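11/30/21

# Learning to write letters again

My aunt in Nernville does not use e-mail. She had an account once, my cousin made it for her, and after two weeks she forgot the password and was happy about it. If I want to tell her something, I must call her, and she is hard of hearing, or I must write a letter. For many years I chose the phone and we shouted at each other. In July I decided to try the letter.

I had not written a real letter since I was a student. I don't count birthday cards, where the text is already printed and I only add my name. So I sat down after supper with a pad of lined paper and I wrote "Dear Aunt," and then I was sitting there for a long time. In my first language I would know how to go on. There is a certain way to open a letter, you ask about the health, you say that you are well, you thank for the last letter even if it came half a year ago. But my aunt married into an English-speaking family before I was born, and she prefers that I write in English, because she says her eyes are lazy with the other alphabet now.

I wrote one page that evening. It was very stiff. When I read it in the morning it sounded like a letter from a bank.

I asked my friend Khrystyna Kostiuk for advice. She has written to the same pen friend since she was in school, and she keeps all the answers in shoe boxes. She told me to stop trying to report important things. "Write what is on the table," she said. I thought it was a figure of speech, but she meant it quite exactly. She begins each letter with what she is looking at when she takes the pen, and from there it goes by itself.
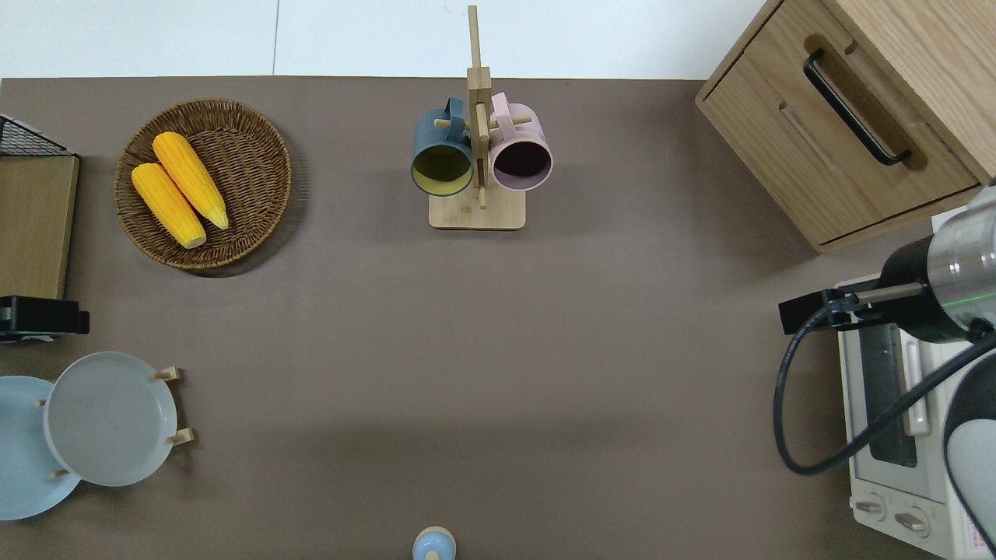 *Two ears of corn in the wicker basket.*

So my second letter began with corn. From corn I came to the summer when my aunt visited us and we ate it on the back steps with too much salt, and my brother lost a tooth in it and cried. I had not thought of that day for years. I filled both sides of the page and needed a second one. I did not ask about her health until the very end, and I think she did not mind.

Her answer came after nine days. The envelope was small and blue and she had pressed so hard with the pen that I could feel the address with my finger from the inside. She corrected me on one point: it was not my brother's tooth, it was mine. I called my mother to check and my mother agrees with my aunt. I am still not fully convinced.

After that I became a little serious about it, as I do with every hobby. I will write down what I learned, maybe it is useful for somebody who also wants to start.

## Paper

The lined pad was not good. The paper was so thin that the ink showed on the other side, and I could use only one side of each sheet. Now I use a plain writing pad from Mokside, the cream one. It is not expensive. I put a sheet with thick black lines under it so that my rows stay straight. When I don't use the lines, my rows climb to the right like a staircase, and my aunt once asked if I was writing on a boat.

## Pen

I tried a fountain pen because it looked right. I am left-handed and I pulled my hand through every word, so the first page was gray and my hand was blue. Brijesh Srivastava from my evening class is left-handed too, and he showed me how he turns the paper almost sideways and keeps the hand under the line. It works for him. I went back to a ballpoint. Maybe in winter I will try again with an ink that dries fast.

## Length

My letters are now 3 pages. Less than this feels not worth the stamp, and more than this I cannot do in one evening, and if I leave a letter for the next day I always want to change everything. Khrystyna says that a letter you rewrite is an essay. I have rewritten only one, and it was about money, so I think that was allowed.
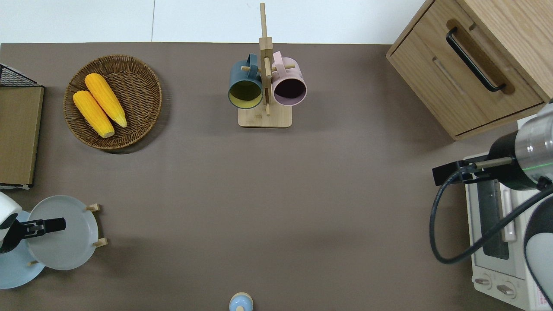
The question of mistakes bothered me in the beginning more than anything else. On the computer I have a red line under each wrong word, and I am used to lean on it. On paper there is no red line. At first I kept the dictionary open beside me and looked up every second word, and it took the whole evening to write four sentences. Then I made a rule for myself. If I am not sure of a word, I choose an easier word. If there is no easier word, I write it how I think it is, and I go on. My aunt has never said anything about my spelling. She only says something about my facts.

With crossing out it is similar. I used to start a new sheet after each ugly place. Now I make one clean line through the word and continue. I noticed that in her letters I like these places best, I always try to read what is under the line.

There is also the waiting, and I did not expect that I would enjoy it. The post from here goes first to Flitadton to be sorted and then back almost the same way, so a letter to Nernville travels much farther than I would by bus. Sometimes our letters cross. Then she answers a question I asked a month ago while I am already asking about something else, and the conversation has two or three threads that don't meet. I started a small notebook where I write the date and in a few words what I told her, otherwise I repeat my stories. I repeated the one about the broken elevator two times already.
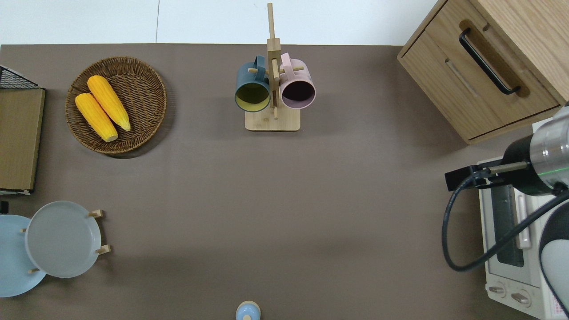 *Corn again, next to a good piece of empty table.*

My goal for the winter is to write also to other people. I made a list with 6 names. One is my old landlady in Treloar, who was always kind to me when I was new and understood maybe half of what she said. I never thanked her properly, I did not have the words then. I have her address from an old contract and I hope she still lives there. I already have the first line, and the stamp is on the envelope.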